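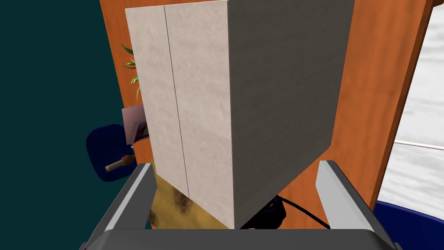

How long should you wait before painting over wood filler?

Wait until the filler is hard all the way through, then sand it and prime it. For a shallow dent that usually means leaving it overnight. A deep hole filled in one go can stay soft underneath for days, so fill it in layers.

These are the steps I use for old cabinet doors and drawer fronts when the handle holes are in the wrong place or the corners have been knocked.

What you need

Two-part or ready-mixed wood filler
A flexible filling knife
Sandpaper in a medium and a fine grit
Primer and topcoat
Masking tape
A vacuum with a brush head

Step 1. Take the doors off

Remove the doors and lay them flat. Write a number on a piece of tape inside each hinge cup and the same number inside the cabinet. Doors that look identical rarely hang the same way once they have been adjusted, and you will want each one back where it came from.

Step 2. Clean and scratch the surface

Wash off grease with warm water and dish soap, rinse, and let the doors dry. Sand the area around each hole lightly. Filler does not hold well on shiny paint.

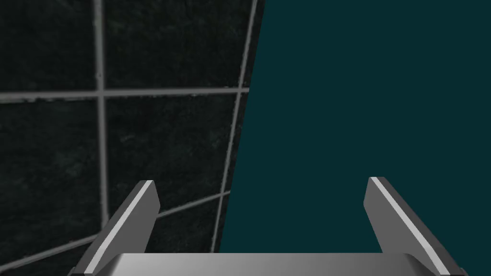
If the hole goes right through, put tape across the back before you start. Press it down firmly at the edges or the filler will creep out behind it and you will have two faces to sand.

Step 3. Fill in layers

Push the filler in with the knife held nearly flat. Stop just below the surface on the first pass. When that layer is hard, add a second and leave it slightly proud – filler shrinks as it dries, and a patch that starts level ends up as a dip.
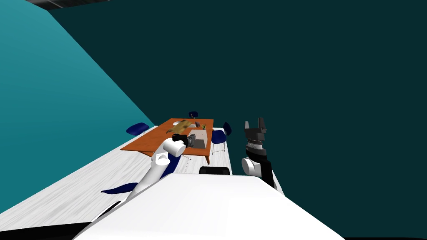 Nest Meredith wrote in to say that she skips the second layer on screw holes and has never had one sink. Small holes are more forgiving, so try it on the inside of a door first.

Step 4. Sand and check

Start with the medium grit on a block and finish with the fine. Close your eyes and run a fingertip over the patch. If you can feel the edge, it will show under gloss paint.

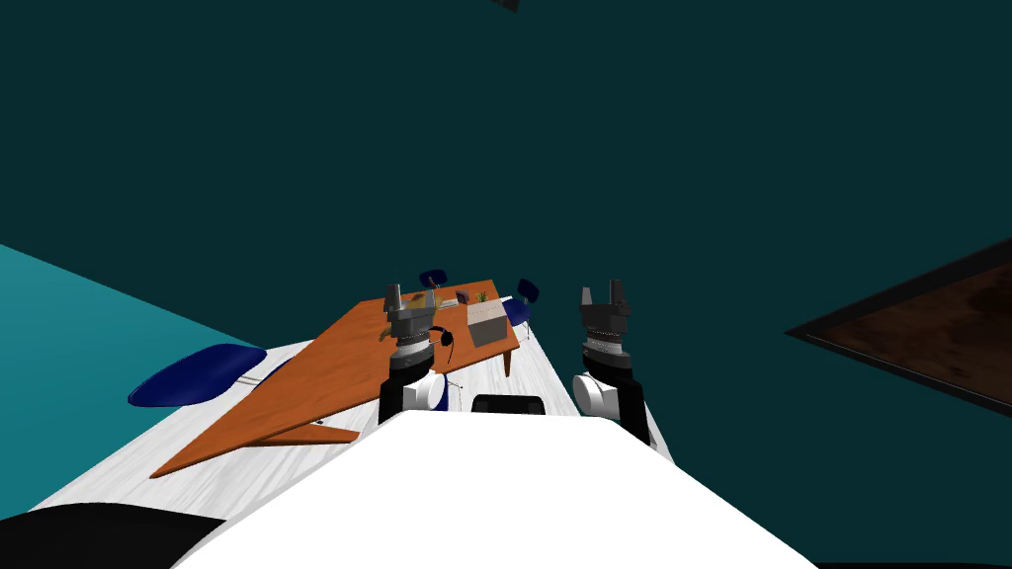
Vacuum the dust and wipe the door with a barely damp cloth. Spot-prime the patches, let them dry, then prime the whole face. Put on 2 thin coats of paint and follow the drying time on the can between them. Leave the doors flat overnight before you hang them, and hold off on fitting new handles until the paint no longer marks when you press it with a fingernail.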